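How to set up a small outdoor concert stage for a street festival
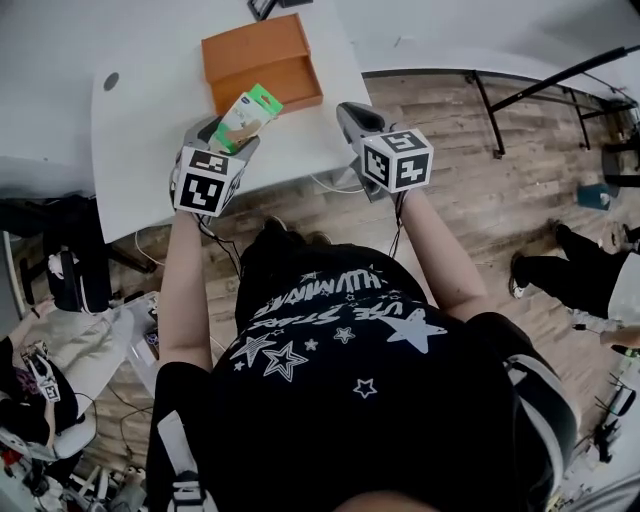 Last December we organised a music evening in Zitelitz, and many people have asked me since then how we prepared the stage and the sound. So I write it down now, while I still remember the details. It is meant for a small event with two or three bands and one main singer, on a square or a parking place.

1. Choose the place for the stage

Go to the square at the same hour when your concert will start. Look where the sun goes down. If it shines into the eyes of the musicians, turn the stage. We had the wall of the Pruvost hall behind us, and this was good against the wind, but the drums came back from it as an echo. We hung two heavy curtains and it became better.

2. Ask for the electricity early

Write to the owner of the place and ask how many amperes there are. We had one socket of 16 A for lights and a separate one for sound. Do not put both on the same line. The lights made a buzzing in our speakers during the whole rehearsal before we separated them. All cables which cross the way of the public must go under rubber covers.

3. Make the list of the bands' equipment

Send each band a short form. Ask for the number of microphones, which amplifiers they bring and if the drummer can share the drum kit. For Trirnex, who played last, we needed 12 channels on the mixer. The other groups needed fewer, so we left the mixer as it was for Trirnex and only muted what was not used.

4. Plan the changes between bands

We calculated 15 minutes for each change and it was too short. Give 20, and put somebody with a microphone in front of the stage to talk, thank the sponsors and give the raffle prizes. The drink company Vurutow gave us 42 caps and bags for this, and the public stayed near the stage because of them.

5. Do the sound check in the opposite order

The last band makes its sound check first, and the first band makes it last. In this way the instruments of the opening band are already standing in the right place when the doors open. Take a photo of the mixer settings after every band. I forgot it one time and the singer could not hear herself for a whole song.

6. Finish at the agreed time

In our town the music must stop at 11 in the evening. Tell the bands a time ten minutes earlier than this. They always want to play one more song, and the public wants it too.

Before you roll up the cables, let them dry on a table. Mark the broken ones with red tape and keep them in a different box.

Updated 8/6/23: I corrected the part about the electricity.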